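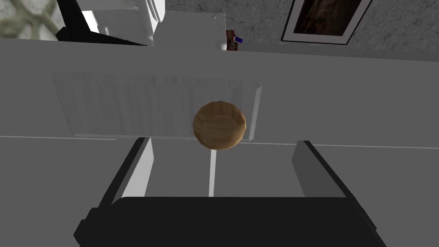 From: Zihan Tang
To: Flastari house-fixers list
Date: 15 October 2023
Subject: Re: painting old interior doors, brush or roller?

> I've got panel doors all through the upstairs and I'm dreading them.
> The last owner used something thick and shiny and it's chipping around
> the knobs. Do I strip them all the way or just sand and go over the top?
> And does anybody take the doors off the hinges, or is that only for
> people with a garage? Any brand of primer you'd swear by?
>
> Peng

Hi Peng, and hi everybody,

I did ours in August so it's all still fresh (and there's still paint on my good sneakers, thanks for asking). Short version: don't strip unless you have to. I stripped exactly one door, lost a whole weekend to it, and it looks the same as the others!

What I did with the rest was wash them with a degreaser, scrape whatever was already loose, and sand with 120 grit until the shine was gone. Then a coat of bonding primer. I used the Suker one because the store on Kistutau Road had it on the shelf and the other one was out of stock, so I wouldn't say I swear by it, but it stuck to the old gloss and it didn't smell up the house. After that I went over everything lightly with 300 grit and did two thin coats of color.

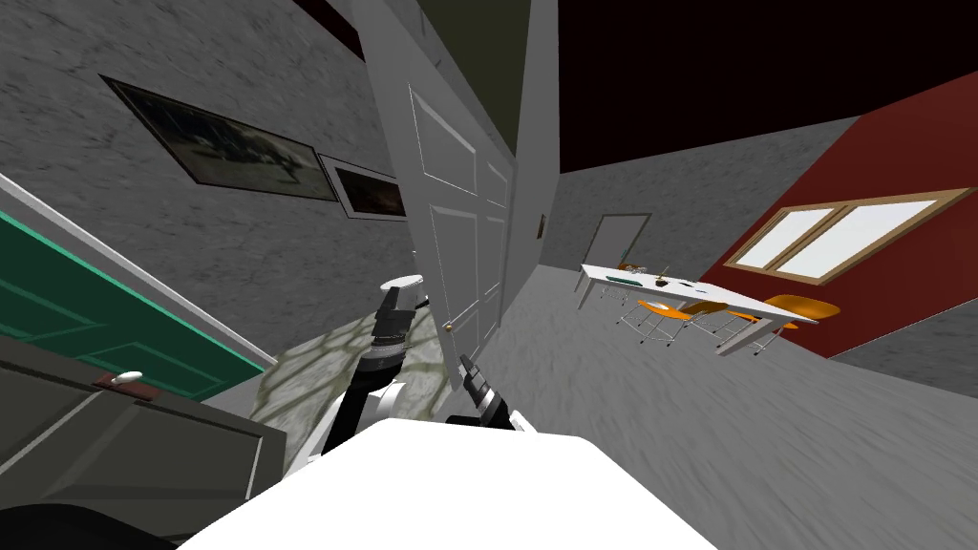
Teal door with white trim, over on the far left.

On color, go a shade darker than you think you want. Every swatch I brought home looked much stronger on the card than it did on a full door, and I ended up taking the first can back to be retinted. If you're doing trim in white, paint the trim first and let it sit overnight before you tape. I didn't the first time and the tape pulled a long strip right off.

Brush or roller - both. Brush the grooves around the panels first, then a 4 inch foam roller on the flats while the brushed part is still wet, always working top to bottom. Check back after ten minutes for drips in the corners of the panels. They hide in there. 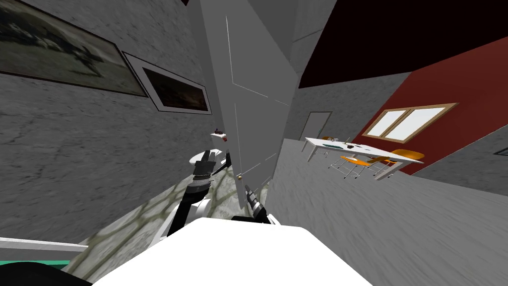
As for the hinges, I left the doors hanging. I don't have a garage either, and lugging them down the stairs sounded worse than painting standing up. Just take the knobs off, wedge the door open so it can't swing into the jamb, and don't close it for a good couple of days even if it feels dry. If one does stick, run a putty knife down the gap very gently.

Oh, and somebody asked in the older thread (message 1123 in the archive, I think) about doors from before 2000 with lots of layers on them. If yours might be really old, get a lead test kit before you sand anything. I should have put that first!

Let me know what color you pick. I still have most of a quart of primer if you want it.

Zihan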